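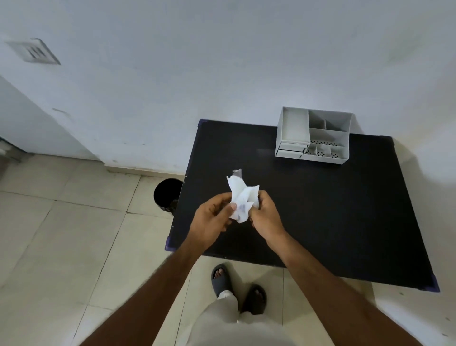

Notebook, March 2023
Crumple task, head view. Collection rules, revision 3

Entry covers the rule changes agreed after the review of the August batch and the new recordings made this week. Revision 2 is superseded. Anyone with the old sheet taped inside a locker should take it down.

Background for the record. The August batch had 73 episodes of paper handling. Sullitz ran them through the segmentation script and 60 came back usable. The other 13 split into two groups: hands leaving the view before the sheet was released, and episodes with no clear start because the operator was already gripping the paper when recording began. Neither fault was in the written rules at the time, so the operators did nothing wrong. Rules below are meant to close both.

1. Start state. Sheet flat on the table, both hands off it and in view. Hold for two seconds. Do not touch the sheet before the hold is over, including to straighten it. If it is crooked, leave it crooked. The start pose is supposed to vary.

2. End state. Wad released, hands withdrawn from it but still in view, two seconds. Disposal in the bin is a separate task with its own label (PAPER-BIN). Do not chain the two. Three of the old episodes were chained and had to be cut by hand.

3. Forearms bare to the elbow, nothing on the wrists. Watches shift the wrist keypoint toward the strap. Plestach measured this on the cup task and I saw the same thing here, smaller but consistent. Rings also come off.

4. Work over the table, hands inside its edges. The corners are used as the reference for the plane fit, and the fit needs three of them visible at the start hold. Two will run but drifts when the head turns. Lean back if necessary. The fit does not care where the feet are, and feet or knees in view are acceptable.

5. Table top. Only the task object in the working area. Fixed items go to the back against the wall and stay in one place for the full session. The organizer is to be empty for this task. Pens or clips in the cells get picked up as candidate objects and the annotators then have to reject them one at a time.

6. Paper. White, one sheet per episode, never reused. A sheet that has been crumpled and flattened behaves differently on the second pass and the labels have no way of showing it. Printed scrap is allowed only if it has been checked on both faces. No names, addresses, account numbers, or signatures. Stray ink marks are fine and useful as texture for tracking the folds. When in doubt, use blank.

7. Floor. Closed shoes are required in the arm cell, and that has not changed. For human-only recording at the table the site rule permits sandals. Asked twice about this, now written down.

Grip labels. Longest argument of the review. The old scheme had one label per episode, which fails for two-handed crumpling because the hands do different things. A typical mid-episode grasp has one hand curled around an edge with the thumb pressing into the folds and the other pinching with the fingertips. Under revision 2 that was labeled "bimanual, power" or "bimanual, pinch" depending on who had the file. Agreement between annotators was poor and deserved to be. Revision 3 labels left and right separately, at each change of contact. Allowed values: curl, pinch, flat, none. No "other". If none of the four fit, flag the segment and move on.

Ebuka Isah wanted a fifth value for twisting. Left out for now. Twist is a motion and the field is for contact. It can go in the motion field once that exists.

Left and right mean the operator's own left and right. In the head view these agree with the sides of the image unless the hands cross. If they cross, the label follows the hand.

Occlusion. Once the sheet is bunched, the fingertips are often hidden behind it. Do not guess their position. Mark hidden points as hidden. Guessed points looked plausible in the overlay and gave us a grip closure error we spent 7 days chasing in the Aliyu controller, where there was nothing to find.

Retention. Raw files stay on the Brorkulura share until the labels are signed off, then move to the archive. No local copies on laptops. Rejected episodes are kept, with the reason in the log line. A rejection without a reason will be sent back.

Open items:
Glare on black table tops. Matte is acceptable so far, gloss untested. Need one session with the blinds open.
Corner caps in a different color from the top make the corner detector easier to tune. Check whether the table in the second room has them.
Minimum episode length not set. Shortest usable one in August was under four seconds including holds, which seems wrong given rules 1 and 2. Recheck the timestamps.
Motion field: draft needed before the cloth task starts.

Label sheet template updated to match. Old template renamed, not deleted.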